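# Sturwood should read the loan terms twice

The money is real. The question is what we give up for it, and the answer keeps changing depending on which office picks up the phone. 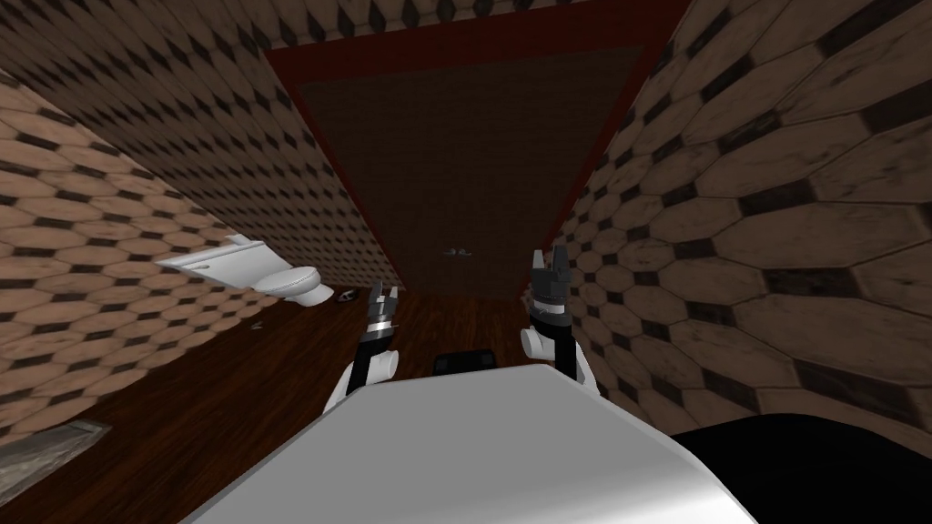
*By the Rurnside Ledger opinion desk | Filed under: Public Money*

Sturwood wants to borrow $860 million from the Istis Development Fund. The finance office calls this a bridge. I've lived here long enough to have seen a few bridges like it, and we are still paying for the last one.

Start with the rate. In December it was described as "fixed." By the time the draft reached the council it was fixed for 2 years, after which the fund may review it. A rate that the lender can review is a floating rate with good manners.

Then there's the fuel subsidy. Officials say it isn't part of the talks. Fine. Why does page 7 of the draft list "energy price reform" among the steps due before the second payment? I asked the press office and got a paragraph about constructive dialogue.

The Stoyanova report, which the government quotes whenever it needs a friendly number, says the plan would protect 3,879 public jobs. It doesn't say for how long, or what those workers would be paid. It also assumes tax receipts will grow every year of the loan, and they shrank last year.

Maybe we do need the cash. Import bills are due and the reserves look thin. But a government that is sure of its deal would publish the whole draft, side letters included, before the vote. Ours has offered a summary with the repayment table left out.

Council members have been asked to approve it before the recess. They should ask for the table first, and if it doesn't arrive, they should vote no.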